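Tabletop packing

Tabletop packing is the sorting and boxing of small household goods on a desk or table. It is a pleasingly simple craft, and a mat under the work protects both the table and the goods.

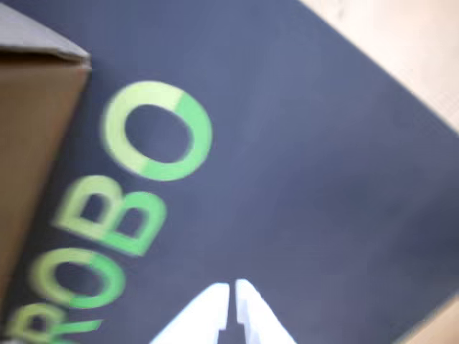

Green lettering on a dark blue surface, with a cardboard box alongside.

Soft goods

Lined items such as shoes and bags are emptied and brushed out first – a wonderful moment for finding lost coins! Woven linings hold grit in their texture.
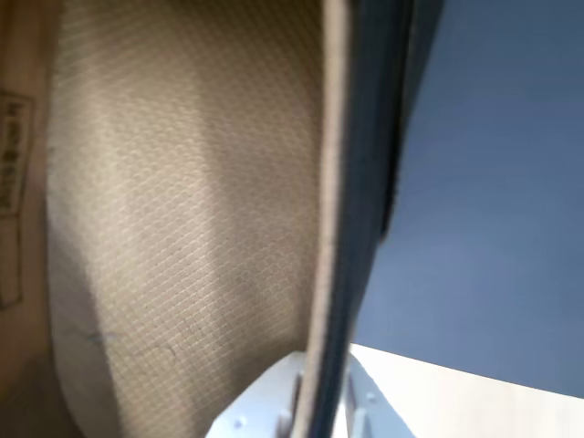
Should shoes be stuffed before boxing?
Crumpled plain paper in the toes helps them keep their shape.

Work surface

Wood is a lovely surface to pack on, but it scratches easily. Packing writer Lorraine Katene suggests leaving 40 cm of clear space beside the box. 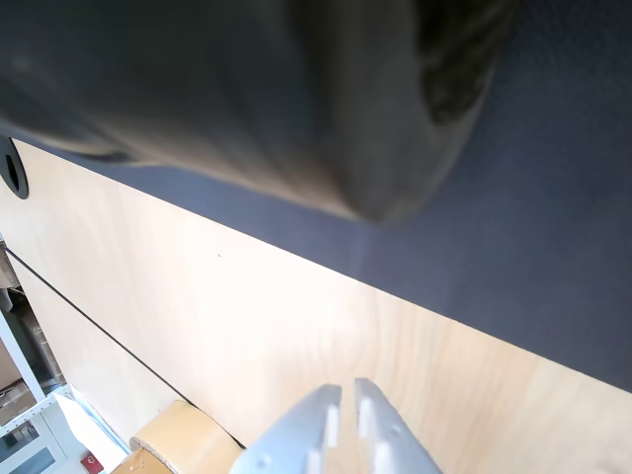 Boxes and brushes

Corrugated cardboard is light and remarkably strong for its weight. Brushes travel best on their sides – bristles bend under pressure – and go in last.

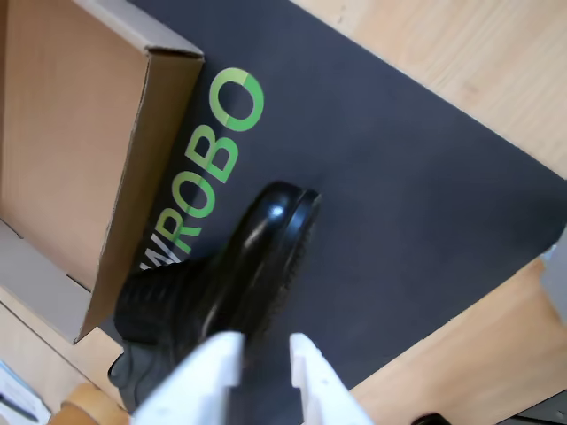 Open cardboard box on a light wooden tabletop, beside a dark mat.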